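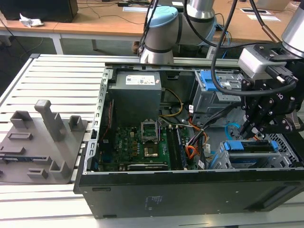

머틀 파크 님은 지난번 글에 댓글로, 본체 청소를 하려고 뚜껑까지는 열었는데 전선이 어디서 어디로 가는지 몰라 겁이 나서 그대로 다시 닫았다고 하셨어요. 팬 소리는 점점 커지는데 손을 댈 엄두가 안 나신다고요. 읽으면서 얼마나 고개를 끄덕였는지 모릅니다. 저도 첫 본체를 열었을 때 딱 그랬거든요. 나사 두 개 풀고 한참 들여다보다가 차 한 잔 마시고, 그러고는 도로 닫았지요.

그래서 오늘은 오래된 데스크톱을 집에서 열고 청소하고 다시 닫는 이야기를 좀 길게 적어 보려고 합니다.

먼저 자리부터요. 전원을 끄고 전원 코드를 뽑은 다음, 전원 버튼을 몇 초 눌러 남은 전기를 빼 줍니다. 본체는 꼭 눕혀 놓고 하세요. 세워 둔 채로 하면 떨어뜨린 나사가 어디로 갔는지 찾느라 하루가 다 갑니다. 카펫 위는 피하시고, 손은 케이스의 칠 안 된 금속 부분에 한 번씩 대 주시고요.

전선을 뽑기 전에는 휴대폰으로 사진을 찍어 두세요. 위에서 한 장, 비스듬히 한 장, 커넥터가 몰려 있는 곳은 가까이서 또 한 장! 귀찮아도 꼭이요. 저는 거기에 종이테이프를 조그맣게 잘라서 번호까지 적어 붙입니다. 다 조립하고 나서 떼면 되고, 자국도 거의 안 남아요.

나사는 종류별로 나눠 담습니다. 저는 Lindgren 반찬통 4개짜리 세트를 쓰는데 뚜껑이 꼭 맞아서 엎어도 쏟아지지 않아요. 하드디스크 나사와 케이스 나사는 비슷해 보여도 나사산이 다르니 섞이면 참 곤란합니다. 달걀판도 괜찮아요(우리 집 달걀판은 늘 누가 먼저 버려서 문제지만요).

이제 먼지 차례입니다. 부드러운 붓으로 살살 털고, 그다음에 바람을 씁니다. 붓은 Raltska 납작붓 271번이 털이 덜 빠져서 좋았고, 바람은 Jeketar 손펌프로도 충분했어요. 압축 공기 캔을 쓰실 때는 캔을 똑바로 세우고 짧게 끊어서 뿌려 주세요. 팬은 손가락으로 가볍게 잡고 불어야 합니다. 헛도는 소리가 재미있기는 한데 베어링에는 안 좋아요. 전원 공급 장치는 바깥 통풍구로만 불어 내고, 그 상자 자체는 절대 열지 마세요. 코드를 뽑아도 안에 전기가 남아 있을 수 있습니다.

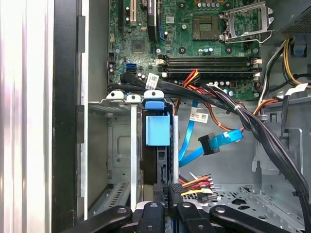

메모리를 빼실 분은 슬롯 양 끝의 고정 클립을 바깥으로 젖히고 똑바로 위로 들어 올리시면 됩니다. 빼낸 메모리는 금색 단자를 손으로 만지지 말고 정전기 방지 봉투에 넣어 두세요. 빈 슬롯은 붓 끝으로 한 번 쓸어 주는 정도면 되고요. 다시 꽂을 때는 홈 위치를 맞춘 다음 딸깍 소리가 날 때까지 양쪽을 고르게 누릅니다. 생각보다 힘이 들어가서 처음엔 좀 무서우실 거예요.

CPU 소켓은 이야기가 다릅니다. CPU를 뺄 일이 없으면 건드리지 않는 것이 제일이에요. 뺐다면 소켓 안쪽은 붓도 면봉도 대지 마시고, 보호 덮개가 있으면 바로 씌워 두세요. 접점이 하나라도 휘면 고치기가 여간 어려운 게 아닙니다.

전선 정리는 케이블 타이로 하시되 너무 꽉 조이지 마세요. 팬 날개에 닿지 않게 한쪽으로 모아만 줘도 바람길이 훨씬 좋아집니다. 타이를 자를 때는 끝이 뭉툭한 가위를 쓰시고, 자른 조각은 그 자리에서 바로 주우세요. 저는 한 번 안 주웠다가 팬에서 달그락달그락 소리가 나서 다시 다 열었답니다.

바깥 판은 Clevia 극세사 천에 물을 아주 조금만 묻혀 닦고, 마른 천으로 한 번 더 닦은 뒤 30분쯤 두었다가 닫으면 됩니다. 닫기 전에 찍어 둔 사진을 꺼내서 커넥터를 하나씩 맞춰 보시고요.

머틀 파크 님, 이번에는 닫지 말고 붓질이라도 한번 해 보세요. 저는 3월에 한 번, 선풍기 넣을 때 또 한 번 이렇게 합니다. 그래픽 카드 청소는 나사 푸는 순서가 제각각이라 다음에 따로 적을게요.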